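About Elell

Plenty of firms will tell you a robot is about to do your dishes. We don't believe them, and we work in the field. Elell records examples of ordinary kitchen jobs for learning systems, and so far we have kept 1,439 of them.
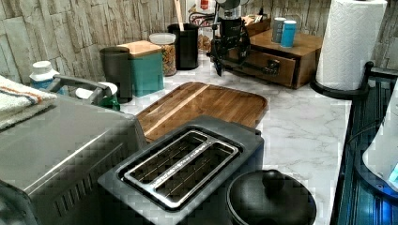

Photo: Irina Enache / Elell

An arm over a counter with a toaster and a cutting board on it is most of what we do. Cornel Vasiliu started the company in April, doubting that more examples always make a better system. He still doubts it. We threw out 246 recordings from the Brulness set and the client's results didn't budge.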